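Grerine students train robot arm for kitchen counter work

September 26, 2023

Students in the robotics club at Grerine Technical College have started teaching a robot arm to handle ordinary kitchen items, the first part of a project that will run until March.

The club has 11 members this year. They work at a marble-patterned counter with bowls, lidded jars and a small blue rack on it, and take turns guiding the arm's two-finger gripper toward one object at a time. Each attempt is recorded by a small camera mounted near the gripper.
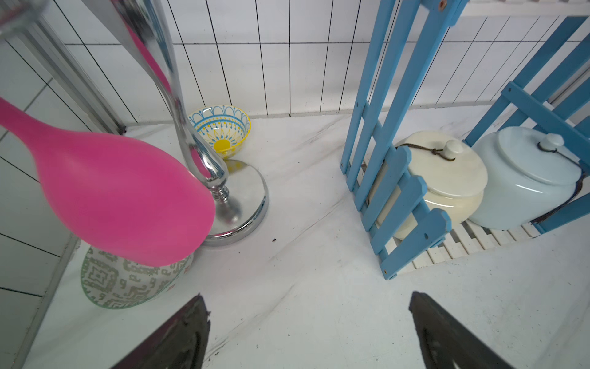

"We started with foam blocks last year and the arm got good at foam blocks," said Imad Awwad, who teaches the club. "A jar with a knob on the lid is a different job. The students have to decide where the fingers go before they move anything."

The club has recorded 676 attempts so far and wants to reach 900 before it begins training its own software. Members label the recordings themselves during the lunch period. An attempt is marked as a failure if the gripper touches anything other than the chosen object.

Fouad Karam, a second-year student, wrote the program that sorts the recordings. He said shiny surfaces have given the club the most trouble, and that chrome was harder than glazed ceramic.

"The arm's camera sees the counter in the metal and the software gets confused about where the edge is," Karam said. "We may have to record those again with the lights turned down."

The college paid for the arm. Hattar, a hardware store in Ritholm, gave the club 40 dollars in store credit toward supplies.
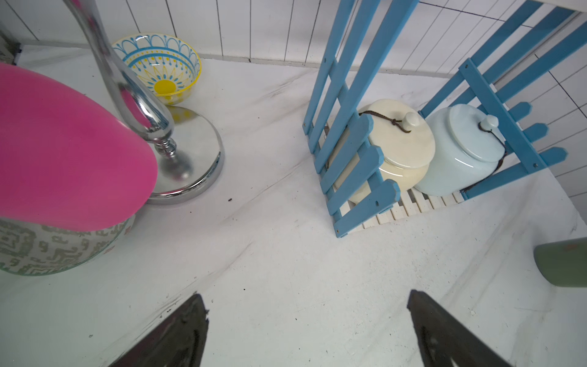
Open house and regional meet

The club will show the arm to visitors at the college open house. In March it will take part in the Flindent regional meet, where teams are given a counter they have not seen before and a list of objects to pick up. New members can still join by speaking to Awwad in the workshop.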